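The Trurent Ferry

The ferry from Trurent stopped running at the end of October, and after that the only way across to Drarow was the road over the top, which took most of a day if the weather held. Colette Leclerc had missed the last boat by 12 minutes. She stood on the dock with her bag and watched it get smaller.

The man in the ticket booth was already taking down the timetable.

"When's the next one?" she asked.

"April," he said.

She had a letter in her coat from her aunt's lawyer. It said the house in Drarow had to be cleared before the new owners came, and that anything left inside would go with the sale. It gave her 17 days. Four of those were gone, spent waiting for someone to cover her shifts at the laundry in Flestamdale, where she folded sheets and towels for the hotels along the river.

She asked about a room. The man pointed up the hill with the rolled timetable.

The boarding house was run by a woman named Gashi, who was tall and wore a man's cardigan with the cuffs turned back. She took the money first and then showed Colette upstairs. The room had a bed, a chair and a window that looked at the water. The bathroom was down the hall.

"You're the second one today," Gashi said. "There's always somebody who misses it."

"Who was the first?"

"He went home."

Colette put her bag on the chair. She had not packed much. She had thought she would be sleeping at her aunt's, where there were more blankets than anyone could use.

Supper was soup and bread. Gashi ate standing at the counter and read the paper. When she was done she folded it and asked what was in Drarow.

"A house," Colette said. "My aunt's. I have to empty it."

"Was she Odile? With the green door?"

"Yes."

Gashi nodded. She ran water into the soup pot and didn't say anything for a while. Then she said that Odile used to come over on the first boat every spring and stay two nights. She'd done it for years. She had the room Colette had now.

"What did she come for?"

"To get her hair cut," Gashi said. "And to not be in Drarow."

Colette laughed, and then felt bad about it. She had visited her aunt five or six times as a child and twice as an adult. What she remembered was a cold kitchen, a radio that only got one station, and being told to dry her feet before she came past the mat. She had never thought of Odile going anywhere.

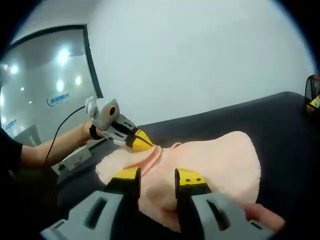 In the morning there was frost on the inside of the window. Gashi had already called her cousin, who drove a truck over the top road and could take a passenger as far as the Drarow turnoff. He would be there at seven. He didn't like to talk, she said, and he didn't like the heater on.

"How much does he want?"

"Thirty-six. Don't give him more, he'll expect it from everyone."

Colette counted out the bills at the kitchen table and put them in a separate pocket. Gashi wrapped some bread and cheese in paper and pushed it across to her. Then she went out of the room and came back with a cookie tin, the flat kind with a hinged lid.

"This is hers," she said. "She left it the last time. I was going to send it over on the boat, and then I heard she'd died, and I didn't know who to send it to."

It was lighter than it looked. Colette opened it. There was a comb inside, a pair of reading glasses, a tide table from three years back, and a key with a paper tag tied to it. The tag had the number 587 written on it in pencil.

"What's it open?"

"I never asked her."

"Is there a bank here?"

"There was," Gashi said. "It's a shoe store now. The boxes all went to Flestamdale when it closed."

Colette turned the key over. It was small and plain, with a little rust near the top. She had walked past the bank in Flestamdale every working day for nine years. It was across the street from the laundry, and she ate her lunch on its steps when the weather was good.

A horn sounded outside.

"He won't do that twice," Gashi said.

Colette put the key in the pocket with the letter and left the tin on the table. Then she came back and took the tin too. She thanked Gashi for the room, and Gashi told her to pull the front door hard, as it stuck in the cold.

The truck was blue and very high off the ground. She had to throw her bag in ahead of her and climb after it. The cousin looked at her, looked at the tin, and held out his hand for the money — he counted it before he let off the brake.

They went up through the last of the houses and then through the trees. Where the road bent she could see the lake, gray all the way to the other side, and no boat on it. Drarow was over there somewhere under the cloud. She unwrapped the bread and broke it in two, and after a mile or so she held out the bigger half to the driver, and he took it.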